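Home News Events Town Services Contact

Search this site Enter keyword Go

Repair and Lending Room Opens at the Old Winell Store in Devuveck

Residents of Devuveck can now borrow tools and small office items without paying, at the new lending room in the former Winell store on the main street. The room opened its door in April, after nearly 2,000 people signed the request for it last year.

The idea is simple. Many homes in the town have a drill that is used one time in a year, and many other homes have no drill and need one for an afternoon. The lending room keeps such things in one place. A person with a library card can take up to 3 items at a time and keep them for nine days. Children under 16 may borrow together with a parent.

The first stock came mostly from households. The town asked for donations during the winter and received more hand tools than the shelves could hold. A second delivery came from Skinier, the hardware shop near the bridge, which was changing its shelves and gave away older models. Small things such as a screwdriver are kept in open plastic bins, so that visitors can look for themselves before they ask at the desk.

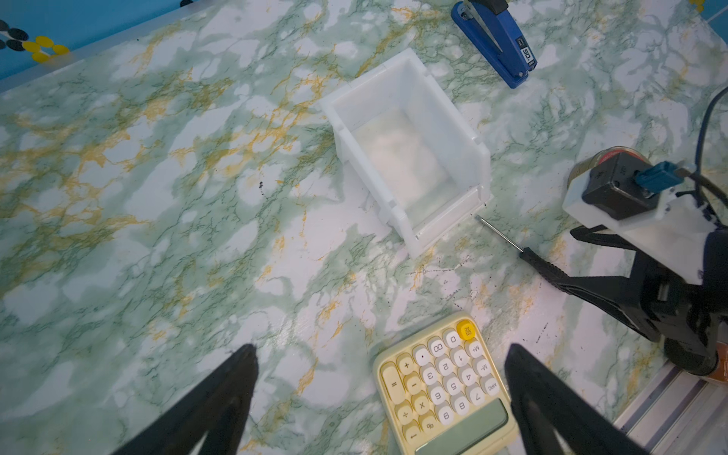

What can be borrowed

The list at present has hand tools, two sewing machines, a ladder, a carpet cleaner and a shelf of paper and office goods. The last group was not in the first plan. It was added when several local clubs said that they need a stapler, a hole punch or a paper cutter only before their yearly meeting, and that buying these every time is a waste. It is now the most borrowed group after the drills.

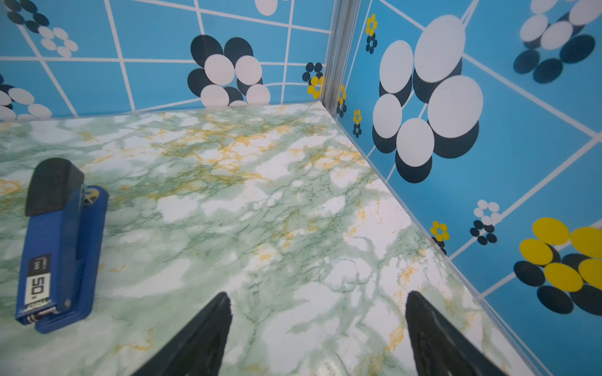 Clubs can reserve a full set for a weekend, but they must ask at least one week before. There is no charge for this either. Staples and paper are not given with the set and must be bought by the club.

Late items cost 80 cents per day. If a thing breaks in normal use, the borrower does not pay, but is asked to say so when bringing it back — a broken tool that goes quietly on the shelf is a danger for the next person.

The room is also a place for repair. In the evening, from six o'clock, visitors can use the work table at the back and get help with lamps, toasters and bicycles. Large machines and anything with gas are not accepted.

The neighboring town of Yeo has followed the project with interest and sent a small group to see it in its first weeks. Yeo has an empty room beside its swimming pool and will decide in the fall if it will open a similar service. The two towns have already talked about one shared list — then a person in Yeo could order a ladder from Devuveck and collect it at home.

More shelves are expected before the summer. Until then, donations of hammers and saws are stopped. Garden tools, and above all a good hedge cutter, are still welcome.

Related news
Winell building: new roof finished
Library cards can now be renewed by phone
Bridge street closed for water pipe work
Yeo swimming pool changes its evening hours
Garden waste collection starts again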